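# Gasterier placement records

Anonymized records of executive and finance searches handled by Gasterier, a staffing firm that fills controller, finance director, and operations manager jobs. Maintained by Stellan Berge. Current release: January.

## Contents

The main table has 1811 rows, one per search. A search is opened when a client signs the engagement letter and closed when a candidate accepts or the client cancels.

| Column | Meaning |
|---|---|
| `search_id` | Random key, stable between releases |
| `role_group` | Finance, accounting, HR, or operations |
| `client_sector` | See `sectors.csv` |
| `shortlist_n` | Candidates sent to the client, up to 5 |
| `days_open` | Calendar days from opening to close |
| `outcome` | `placed`, `cancelled`, `internal`, `stalled` |

`internal` means the client promoted one of its own people after seeing the shortlist. `stalled` covers searches with no activity for 300 days.

## Sources

Older rows were exported from Silosico, the applicant tracking system the firm used first. Newer rows come from Over. The two systems record cancellations differently, and four sector codes had to be merged by hand. The mapping is in `sectors.csv`.

Searches taken on with the Evangelista office have no `shortlist_n`. Leave those blank. Do not fill them with zero.

## Privacy

Names, employers, and salaries were removed. Job titles were reduced to `role_group`. Free-text recruiter notes are not included and will not be added later.

## Known problems

- `days_open` is one day short for searches closed after 5 p.m. in Silosico.
- Some repeat searches for the same job appear as separate rows.
- HR roles are thin before the move to Over.

## Client sectors

Manufacturing and automation is the largest sector, followed by health care and construction. Retail is split between stores and online sellers.
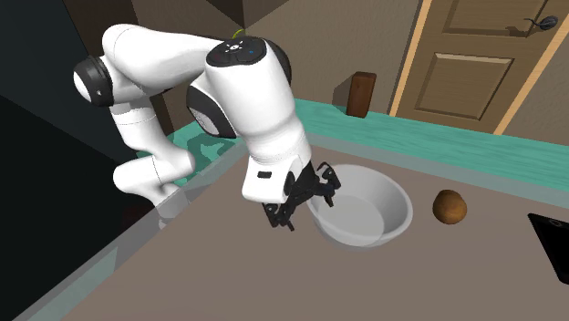
*Simulated robotic arm over a countertop, with a white bowl.*

## Use

Fine for teaching and for internal reporting. Do not use it to rank candidates. Send corrections to Stellan with the `search_id`; fixes go out on the next Tuesday build.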